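Frequently asked questions

Filar Gin: visits, bottles and orders

What is Filar?
Filar is a dry gin made at our distillery in Ollport. It is distilled with juniper, coriander seed, angelica root, dried apple and a small amount of sea buckthorn. We also make a navy strength version in February, which is sold until it runs out.

Who makes it?
Siiri Seppälä is our distiller and decides the recipe. Sigrún Kvaran looks after orders, tours and trade accounts, and it will usually be Sigrún who answers your email.

How big is a batch?
The still holds 200 litres. One batch gives us over 700 bottles once it has been cut with water and rested. The batch number is written by hand on the back label.

Why does my bottle taste slightly different from the last one?
The apple and sea buckthorn vary from one harvest to the next. We adjust the amounts but we don't try to hide the difference completely. If you think something is wrong with a bottle, send us the batch number and we will check it against the sample we keep. 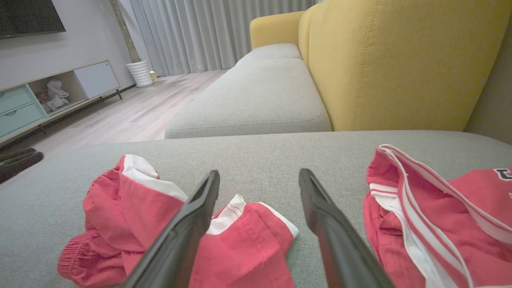
Is Filar suitable for vegans?
Yes. No animal products are used in the gin, the label glue or the stopper.

Does it contain gluten?
The base spirit is made from wheat. Distilling removes the gluten protein, but if you have an allergy please speak to your doctor first.

My gin has gone cloudy. Is it safe to drink?
Yes. Oils from the botanicals can turn cloudy when the bottle is very cold or when you add ice or tonic. It should clear again at room temperature.

Can I visit the distillery?
Tours start at 2 pm and must be booked through the website. They include a look at the still, a talk on the botanicals and three small tastings. Visitors must be 18 or over. Drivers can take their tastings home in sample bottles.

Is there parking?
There is no parking in our yard. Please use the public car park on Vivstead Road and walk down. Blue Badge holders can be dropped at the door if they let us know beforehand.
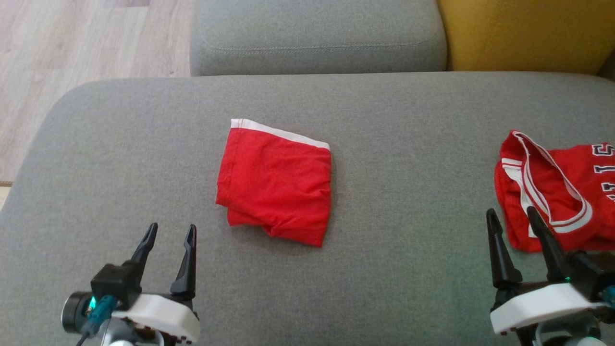 Can I change or cancel a tour booking?
You can move your booking to another date up to the evening before. Reply to your confirmation email and include the name the booking is under. Refunds go back to the card you paid with.

How much is delivery?
Delivery is free on orders of two bottles or more. There is a flat charge for single bottles, shown at the checkout. We can't deliver outside the UK at present.

What if a bottle arrives broken?
Keep the box and email us a photo of the damage. We will send a replacement.

Do you supply bars and shops?
Yes. The smallest trade order is one case. We also fill 33 cl bottles for restaurants and gift shops, by arrangement.

Is the Þorgeirsson aquavit still available?
No, that was a single release and it has sold out. We have no date for another one. If you would like to hear about new releases, join the mailing list at the foot of the page.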